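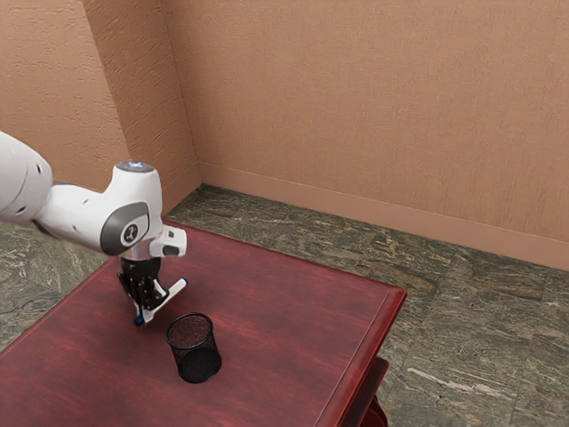 What does the current grant period pay for?

The grant covers the collection, checking and release of simulated demonstrations for the tabletop handling part of the Naris project, together with the staff time needed to train and test a first model on them.

Naris Project: Progress Report to the Jirnurance Fund
Submitted 3 March 2023
Prepared by Yvonne Garside, Project Lead, with contributions from Darren Marsden (simulation), Freya Ashworth (data quality) and Kai Sauerland (model training)

1. Status

The project is on schedule for collection and behind schedule for model testing. As of the date of submission, 3210 demonstrations have been recorded and accepted into the main set. A further 230 are held for review and are not included in any result given in this report. Spending is within the approved budget, and no transfer between budget lines is requested.

2. Collection

All demonstrations in this period were gathered in simulation. An operator guides a single arm through a short household or office task, and the system stores the arm's motion, the state of the gripper, the rendered views and a written instruction. Desk items have been the main focus. They include pencil cups, trays, staplers and small boxes, placed on tables of different shapes and finishes in rooms whose walls and floors change from one recording to the next.

The variation in rooms was requested by the Fund's technical reader, Gillespie Kinnear, after the October review. The earlier set relied on one plain gray room, and the trained model lost accuracy when the background changed. Wall textures, floor materials and table surfaces are now drawn from a shared library maintained by Mr. Marsden. Camera height and angle are also varied within agreed limits.

Mesh and wire objects were added at the same time. They are difficult for the model to locate because the surface behind them shows through, and the first recordings with them had a higher rejection rate than those with solid objects. Operators have been asked to approach such objects slowly and to record a full attempt even when the first grasp misses. Missed grasps followed by a recovery are kept and labeled as such.

3. Quality review

Each demonstration is replayed by a reviewer who did not record it. The reviewer confirms that the written instruction matches the action, that the object does not pass through the table or the fingers, and that the recording ends with the arm at rest. Ms. Ashworth's team applies a short rejection code to anything that fails.

The recordings now held for review share a single fault. An update to the Zelerau physics software changed the friction setting on thin rims, and cups slid out of the gripper in a way that would not be expected of the real objects. The setting has been corrected. A decision on whether to repair or discard the affected recordings will be made once a sample has been replayed under the corrected setting. Until then they remain in separate storage.

4. Model training

Mr. Sauerland has completed 3 training runs on the accepted set. Results on solid objects are steady across rooms that the model had not encountered in training. Results on open or see-through objects are weaker, and the model often closes the gripper short of the rim. We do not consider these results ready for publication.

Testing on a physical arm has not begun. The Aoun laboratory, which is providing bench time, moved its equipment to another building during the winter and has only recently confirmed access. The delay is the main reason for the revised dates in the attached schedule.

5. Staffing and training of operators

The project currently employs 5 operators, all part time. New operators complete a practice set before their work is accepted. The operator guide was rewritten in this period, with clearer wording on how to phrase instructions. Earlier recordings used "put," "place" and "set down" for the same action without any pattern, and the review team has asked that the full range be kept but used evenly.

6. Work planned for the next period

Collection will continue with a larger share of mesh, wire and clear objects. The held recordings will be resolved and the outcome reported in writing. Physical testing at Aoun will start with solid objects only, using the model from the most recent run.

We ask the Fund to approve the revised testing dates. No additional money is requested. Questions about the schedule or the data set should be directed to Ms. Garside.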